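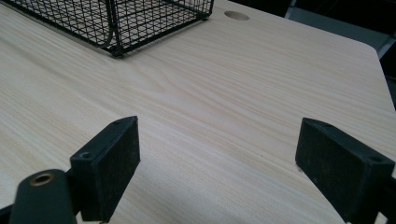
Océane Doucette wrote back in August to tell me I had it backwards, that flexible rostering was the best thing to happen to working mothers in Luvberg in her lifetime and I should speak to a few before I went on about it again. Fair enough. I did speak to a few. I'm going on about it again.

Quick recap for anyone who missed the first one. Herunix runs the warehouse and the call floor out past the ring road, 534 people on the books, most of the casuals women. Last year they moved everyone onto Skusent, which is an app that posts shifts and lets you grab them. No supervisor ringing around. No favourites, supposedly. You see a shift, you tap it, it's yours. Don't want it, leave it.

Sounds great. Sounded great to me too, at first.

Problem is the word flexible. Flexible for who? A shift can go up with two hours to spare. Tap it in the first few minutes or it's gone. So who gets it? The person who can walk out the door. If you've got a four year old and a mum with a bad hip, you can't walk out the door. You have to ring your sister, ring the neighbour, ring the day care to see if they'll stretch. By the time you've rung them someone else has the shift.

And then your acceptance rate drops, and the app shows you fewer of the good ones. I asked the company whether that's how it works and got a paragraph about fairness. I asked again. Same paragraph. 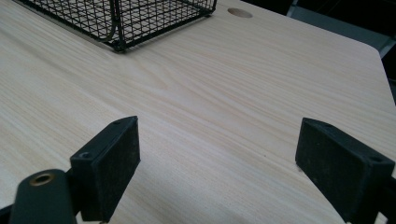 *Black wire basket, pale tabletop.*

Cinzia Bellini has worked the call floor for nine years. She used to have set mornings. Now she has what she calls "maybe mornings". She pays for child care on all of them regardless, becuase the centre wants its days booked by the term and doesn't care what's on her phone. Some weeks she pays for care and there's no shift. Other weeks the shift is at 4 pm and there's no care.

She isn't angry at the blokes who tap faster. Neither am I. Plenty of them are broke as well, and a single dad on that floor is in exactly the same hole. But look at who does the pickups in this town, who sits in the clinic with the feverish kid, who gets the call from the school even when both numbers are on the form. The rule doesn't say women. Doesn't have to. You write a rule that pays people for being free at short notice, in a place where one half has always been less free, and the rule does the rest on its own.

Which brings me to Océane's point, and she does have one. She says the old way was worse. The old way was a supervisor with a clipboard who gave the good shifts to his mates and asked women in interviews whether they were planning on any more kids. I remember it. I worked under a man like that at Pan, in the bakery days, and I wouldn't wish him on anyone. She says at least a phone doesn't leer at you.

True. Low bar though.

Her other argument is choice. Nobody forces anyone to tap. I've heard it from managers too, nearly word for word, and I can't get past it. If the rent's due and the only hours on offer are ones you can't staff your own home for, what exactly are you choosing? You choose the shift and leave a ten year old in charge. Or you choose the ten year old and come up short. Then in a year somebody looks at the pay figures, sees women on fewer hours, and says well, they prefer it. They prefer it! It's in the data!

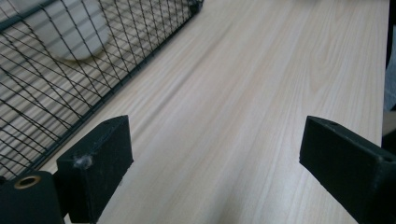 ## What I'd ask for

Not much, really. I'm not against the app. Keep the app.

Post the shifts 48 hours out. Genuine emergencies can go up later, with extra pay on top, so that an emergency costs the company somthing and stops happening every afternoon. Give anyone who wants it a fixed core of hours, same days each week, so child care can be booked against it. And switch off the acceptance score, or at the very least show people what theirs is and what it's doing to them. If it's harmless, then there's no harm in showing it.

Herunix will say the work comes in lumps and they have to cover the lumps. Sure. Every business has lumps. They used to carry that risk themselves, by rostering a few too many on a quiet day and wearing the cost. Now the quiet day gets worn at Cinzia's kitchen table, by a woman with her shoes on, checking her phone.
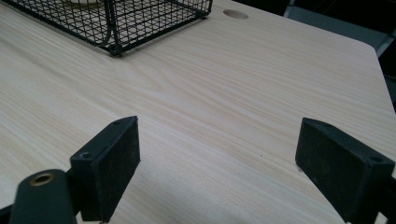 And it's the checking that gets me, more than the money some days. All that watching is work. Nobody's paying for it. She checks while she's cooking, she checks at the school gate, she told me she checks in the night in case something's gone up for the 6 am. Her hours got shorter on paper and her working day got longer. Where does that show up? Not on a payslip. Not in any count of unpaid labour I've ever seen either, and those are already lopsided enough.

I'd like the union to pick this up. So far it's treated rosters as a scheduling matter and saved the equality talk for the pay round, as if they were separate rooms. A wage claim won't help a woman who can't get to the shift.

Océane says she'll reply. Good. I'd ask her one thing when she does, which is who's minding the kids in her version, and how much notice they got.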